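Início Cadernos Fundo Plosalard Ferramentas Contacto

Caderno da oficina Fenelura - mensagens cifradas
23 de novembro de 2025
Escreve: Maja Urbańczyk

Continuação da pasta Dudek. Mesa de luz livre só depois do almoço, por isso de manhã trabalhei com as transcrições e não com os originais.
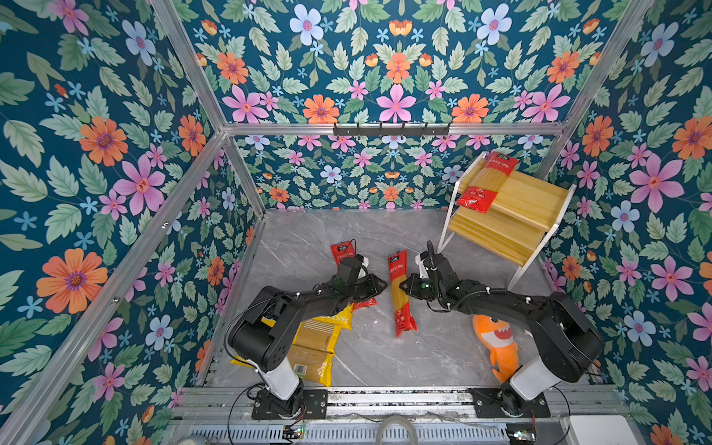
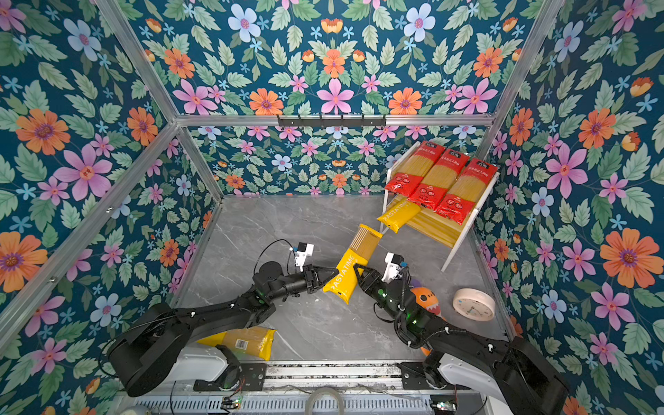
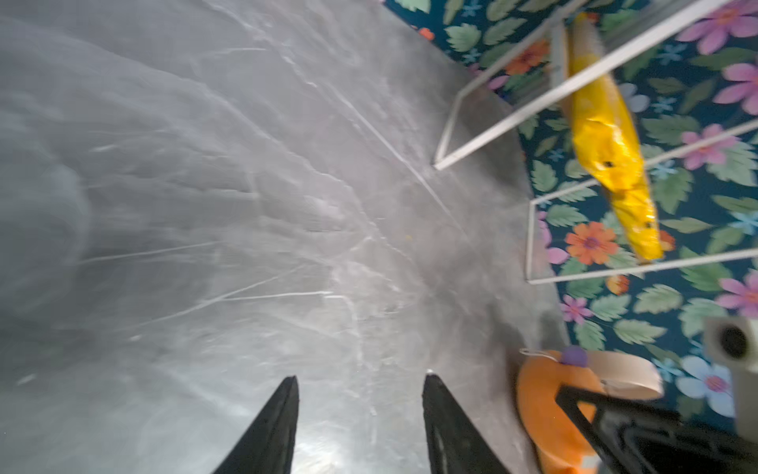 A pasta Dudek tem 91 mensagens em grupos de cinco algarismos, dactilografadas em papel fino, e a minha pergunta continua a ser a mesma de outubro: o operador usou alguma folha de chave mais de uma vez? Se usou, podemos subtrair uma mensagem da outra, algarismo por algarismo e sem transporte, e a chave desaparece. O que fica é a diferença de dois textos em código. O problema é encontrar o alinhamento certo. Uma repetição verdadeira da chave não se vê com os olhos, ao contrário do papel de parede da segunda foto, onde as flores estão espelhadas e voltam de um painel para outro e até uma criança encontra o ponto em que o desenho recomeça. Numa mensagem cifrada é preciso deslizar uma tira por cima da outra e contar as coincidências. No acaso puro espera-se um décimo das posições iguais.

Comecei pelas mensagens compridas. A mensagem 14 e a mensagem 37 dão uma coincidência um pouco alta quando a segunda é deslocada seis grupos para a direita. Repeti a conta à mão para os primeiros vinte grupos e confere com o Bada. Não fico muito contente, porque o trecho comum é curto e já me enganei uma vez com um trecho assim. Marquei a lápis como "duvidoso".

Total comparado até agora: 801 grupos. O Bada faz o resto durante a noite, mas só se alguém corrigir antes os ficheiros de entrada. Encontrei três linhas em que o 1 foi transcrito como letra l minúscula. O programa não avisa, simplesmente salta o grupo, e a partir daí tudo fica deslocado. Isto pode explicar o resultado vazio da semana passada. Por favor não apaguem o resultado antigo, quero comparar.

Sobre os indicadores: o primeiro grupo de cada mensagem devia dizer qual a folha da chave. Nas mensagens 20 a 26 os três últimos algarismos do primeiro grupo são 384, sempre. Há duas hipóteses. Ou é o número da folha, e então temos sete mensagens com a mesma chave, o que seria uma prenda, ou é o número do correspondente e não nos diz nada. Inclino-me para a segunda. Um operador cansado repete uma folha duas vezes, talvez três, mas sete parece-me muito. Além disso comparei a 20 com a 21 sem deslocamento e a coincidência é a do acaso.

Depois do almoço, mesa de luz. Folhas 8, 9 e 12 do original. Na folha 9 há uma emenda: um 7 batido por cima de um 4, ou o contrário. Com luz de baixo o 7 é mais escuro, por isso transcrevi 7 e pus a outra leitura na margem. Na folha 12 o carimbo de desclassificação tapa dois grupos inteiros. Pedi ao Plosalard uma cópia da segunda via, se existe. A fita da máquina era a mesma nas três folhas, o "5" tem sempre a barriga um pouco aberta - isto interessa para a datação, porque nas folhas 30 e seguintes o "5" já está fechado.

O inventário do fundo fala de 2000 folhas, e a pasta Dudek é uma parte pequena. Há uma caixa com recibos de hotel e bilhetes de comboio que ainda não foi aberta por nós. Gostava de ver se algum recibo coincide com os dias em que não há mensagens. Se o agente viajava, o silêncio tem explicação simples e deixo de procurar mensagens perdidas.

Para fazer:
- corrigir o l/1 em todos os ficheiros, também nos que parecem bons
- 14 contra 37, outra vez, com a folha original na mesa
- perguntar pela segunda via da folha 12
- testar a 22 com a 25, com deslocamentos até dez grupos

Uma nota de língua para mim: no inventário escrevem "cifra" e "código" como se fosse a mesma coisa. Na nossa descrição mantenho a diferença, o código são os grupos do livro e a cifra é a soma da chave por cima. Já mudei nas fichas 1 a 11, faltam as outras.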